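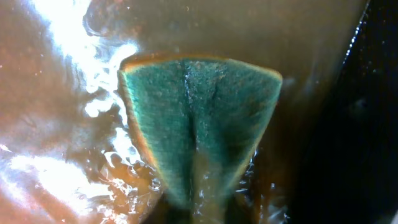
Unit 2: Washing up by hand
Kitchen Practice, Hazel Mahmoud

Scrape plates into the food bin before anything goes near the sink. Use the green side of the sponge for stuck food and the foam side for glasses. Squeeze the sponge out as you go, folding it down the middle. Once the water has gone brown, drain it and run fresh.

Order of work: glasses, cutlery, plates and bowls, pans. Change the water at least once in a session, more often after a roast.

Thick residues
Syrups, gels and starchy sauces spread in a bowl when you tip it. Wipe out what you can with paper first — then soak for 15 minutes. Ridges on the inside of a white bowl hold a thin film, so go round them with the pad and check against the light.
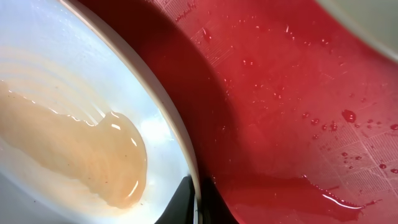

For next week
Read the Brosdale sheet on drying racks and bring 2 clean tea towels.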